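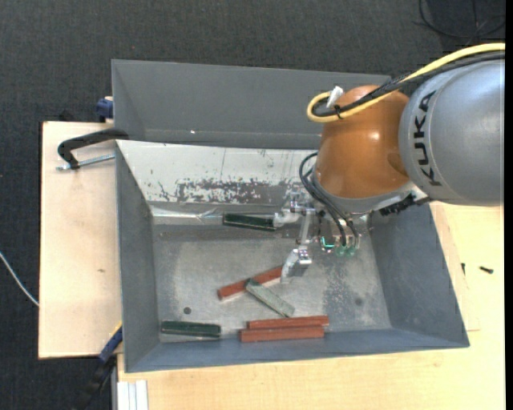

The governor's office issued the statement at four in the afternoon, when the press room was down to one reporter and the man who filled the vending machine.

"The state of Jevum's position on leaf blowers has been consistent," it said.

I had written that sentence. I had also written the one in March that called the leaf blower a menace to sleep, lungs and the American morning, and the one in June that called it the sound of a free people tidying up. My job title was Deputy Director of Messaging. There was no Director of Messaging. He had gone to work for the leaf blower people.

The trouble started in Skollton, a town of lawns. Skollton's school board had voted to ban blowers within earshot of any classroom during school hours, citing a study. The study had 36 students in it, all of them from the same algebra class, and it found that they did worse at algebra when someone ran a leaf blower outside the window. The governor read it on the plane and was moved. He held a press conference. He put his hand on a child's shoulder, and the child, who had been told there would be pizza, looked up at him with what the papers called trust.

Then the polling came in. Fifty-nine percent of likely voters owned a leaf blower or hoped to.

"What does the study say now?" the governor asked me.

"The same thing, sir."

"It's been three months."

"It's a study. It sort of stays put."

He looked out the window at the capitol lawn, where a man in ear protection was moving a pile of leaves toward another man in ear protection, who was moving it back. The governor had grown up over a hardware store in Umau and liked to say he could tell a person's character by how they held a rake. I never saw him hold one.

"I want it understood that I haven't moved," he said. "The facts moved. I stood still and they went by me."

So I wrote that down, and on Monday he said it to a luncheon of 1,431 landscapers, who stood up. It was on the evening news in three markets. In the clip you can see me behind him, over by the ferns, mouthing along.

The senator from the other party, who had been for leaf blowers until noon that same day, came out against them at one. She called the governor a weathervane. We called her a weathervane back. For a week both offices put out weathervane statements twice a day, and a company that made real weathervanes wrote to ask if we would mind stopping, as customers had begun asking for theirs to be returned.

Skollton, meanwhile, kept its ban. It hadn't asked us about it in the first place. The school board met in the cafeteria, under a banner for a spelling bee, and when I drove out to observe, on the governor's orders and at my own expense, they were on item six, the gym roof. They stayed on item six for two hours. A man in the second row offered me half a sandwich. I asked him what people here thought of the governor's reversal.

"On what?" he said.

"Leaf blowers."

"Was he for them?"

"He's for them now."

"Huh," the man said. "We figured he was busy."

I put that in my report as broad local support for the governor's schedule.

By November the leaves were down and the subject had gone with them. The Sandu Institute, which had one employee and a very good logo, released a paper showing that leaf blowers lowered crime. Its reasoning was that a burglar won't rob a house where somebody is awake. The governor cited it four times. The senator cited the algebra class. The algebra class, now in geometry, wrote both of them a letter asking to be left out of it, and enclosed a proof.

I tried to follow the proof on my lunch hour. It began by assuming that both parties held their stated positions, and by the fifth line it had arrived at something that couldn't be true. The teacher had given it a B plus. There was a note in the margin about showing more of the steps.

I took it in to the governor. He read it standing up, moving his lips a little at the symbols.

"Are they for us or against us?" he asked.

"I believe they're against the fifth line."

"Get me a statement on that."

I went back to my desk. Outside, the two men in ear protection had changed over to snow shovels, though there wasn't any snow yet, and were standing with them at the edge of the grass. I opened a new document and typed that the governor's position on geometry had been consistent. Then I called the vending machine man to see if they were hiring.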